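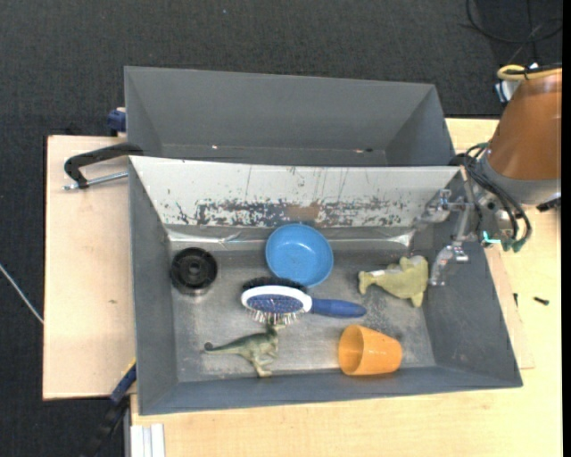 *Bin station, Friday, before first run. Front bin loaded, back bin to receive.*

**Robotics club - bench check, arm + bins (November sheet)**

Do this before anyone enables the arm. OK / FIX / N/A, then comments. Initial the bottom.

**Bench and floor**

- Bins clamped on the left, can't be shoved by hand - OK. Front one needed a half turn.
- Board and tabletop steady - OK
- Tabletop clear of loose hardware - FIX. Small black screw on the right of the bin and a smaller dark one (or a pin?) right by the bin edge. Find out where they came from before binning them. Check the bin fixings first.
- Cables off the walkway - FIX. Black one is looped over the carpet at the back, thin white one runs across on the left. Tape both down. Asked for this last time aswell.

**Bins**

- No sharp edges, run a gloved finger round the rims - OK
- Wear on inside walls - comment only. Far wall of the front bin is badly scuffed along the lower half, paint chipped, scratches going up towards the rim. Fine for practice. For the Silodo heat we want it repainted, the shiny strip at the bottom already throws highlights and team 3 say it muddles thier detection.
- Back bin - OK, but wipe it out, a couple of small marks inside.

**Objects**

- Set matches the card (disc, bowl, hairbrush, dinosaur, cup, plush) - OK
- Nothing cracked or shedding - OK. Give the brush pins a look each week.
- Nothing over 600 g - OK, weighed Friday
- Cup on its side for the Vesus task, card says any way up - OK
- Plush close to the right wall, next to the fingertips - move it in a bit before first run. Nobody reaches in with the arm live!!

**Arm and gripper**

- Bolts and pivots on the finger linkages, check by hand, power off - OK
- Fingers open and close freely - OK, bit stiff on the first go
- Cable bundle at the wrist not pinching at full turn - FIX. Loop hangs low. Re-tie, then jog slowly through the whole range and watch it.
- Yellow line at the top, no kinks - OK
- Speed limit set to practice - OK
- E-stop pressed and reset, 9 goes out of 9 - OK

**People**

- Goggles on, hair tied, lanyards off - lanyards!! two again
- One person on the stop, doing nothing else - OK
- Max 11 in the room incl. staff - OK
- Destier group swap at half past, arm disabled during swap - N/A, they're away

**Result:** three FIX items. No runs untill screws, floor cables and wrist loop are done. Redo those lines only and write the time next to them.

Screws - done 4.10, off the spare clamp
Floor cables - taped 4.20
Wrist loop - done 4.35, jogged full range, ok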